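The team at Ginley did not begin with a real robot. For the first 18 months, the researcher told me, every task ran in simulated homes, where a small object may lie on a sofa or near the far edge of a table.

"We test one thing," she said. "Can the policy find the object again after the robot turns away from it?"
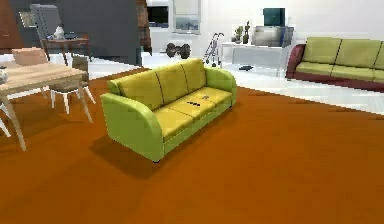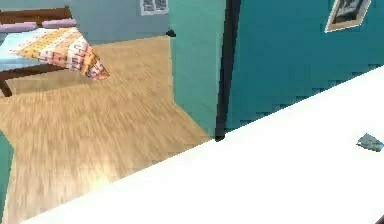 Simulated rooms used in the Plasora study

Each policy got 1,000 trials, with 3 random seeds. The version with a short memory of 16 steps did best, and this surprised her. "I expected that longer is better. But with long memory it kept old mistakes." She is careful about what this means for real houses. "The light in our rooms is too simple. I would not promise anything before July, when we start on hardware."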